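4 min read

I spent a July afternoon watching people teach a robot to handle fruit, and I came home less impressed than I was supposed to be.

The idea at Trenudero is simple enough. A person drives the robot by remote control, its arms and hands follow, and every run gets saved. Collect enough runs and the machine is meant to do the job alone. Ottar Haugen, who had the controls most of the day, told me they had 3,724 saved so far. I asked how many he'd throw out if it were up to him. He thought for a bit and said "a lot."

The task was fruit and a plate on a glass table, which sounds like nothing. I timed 18 attempts. The quickest took 25 seconds, and that was with a grown man doing all the thinking.

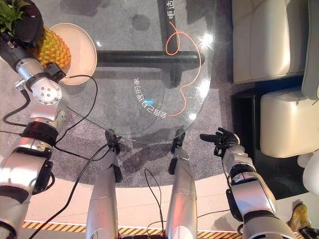 My trouble is with what gets learned. Ottar has habits. He comes in from the side, he stops before he closes the hand, and he backs off when he isn't sure. Thịnh La drives the same robot and does none of that. Both sets of runs go into one pile, and I couldn't get a clear answer on what happens when the two of them disagree. "It averages out" was the best I got – maybe it does. I'd like to see that written down somewhere.

And glass! I'd want to know how the thing copes with a plain tabletop before anyone talks to me about kitchens. They say the Vusden software handles it. I asked to see a run with the controls put down and was told to come back in 4 weeks.

So I'll go back.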